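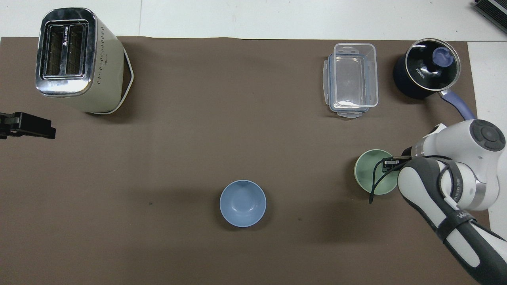
*Kitchen test table with toaster, saucepan, bowls and two grippers.*

People keep asking me whether a machine can do the breakfast dishes yet. My answer is no, and I think it will stay no for a while.

Gedow says its arms can clear a table. Maybe they can, on a good day. But a chore is a long string of small jobs. A glass lid has to come off by its knob. A clear plastic container is hard for a camera to pick out, and its flaps need a firm push in the right spot. A toaster cord gets in the way of everything.

Ekow Bonsu at Pryor told me his team ran one bowl-stacking job 3000 times last October. I believe him, and I respect the work. My kitchen has more than one job in it, though - and the bowls are never where I left them.

I would pay for a machine that put away 28 dishes without me watching. Until then I'll keep a towel by the sink.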